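**Slot: 2 of the afternoon. Hard stop when the bell goes.**

Open with the table. Don't say "journey."

- Thank Eifion Powell for the intro, whatever he ends up saying in it.
- Ask who wiped a table today. Most hands go up. Ask who wiped it *with the grain*. Wait. Enjoy the wait.

Pale wood is a terrible liar. Dark furniture will hide a month of toast for you, but a light tabletop reports every crumb to your mother-in-law. I bought one anyway. It cost me 400 dollars and my habit of eating over the keyboard.

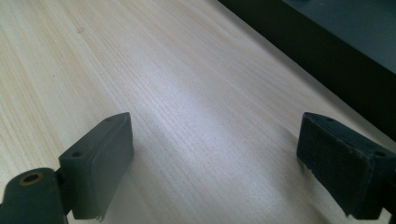 So, grain. Straight, even grain is the easy kind, and people still scrub it in circles, as if they were polishing a bowling ball. Go the long way, in the direction the lines run. Small knots get the same treatment as everything else - they are part of the tree, please stop picking at them.

(Pause. Someone will ask about oil.)

- Oil: thin coat, wipe off the extra, go do something else.
- Low light from the side shows every streak. Check then, or draw the curtains and live happily.
- Boxes and trays: lift, don't drag. I dragged one in June. I can show you the line.

My Vollatia newsletter piece on coasters got 1,076 replies, 2 of them polite. Skip this if the room looks tired.

Questions. If it's the man with the epoxy again, point to the coffee.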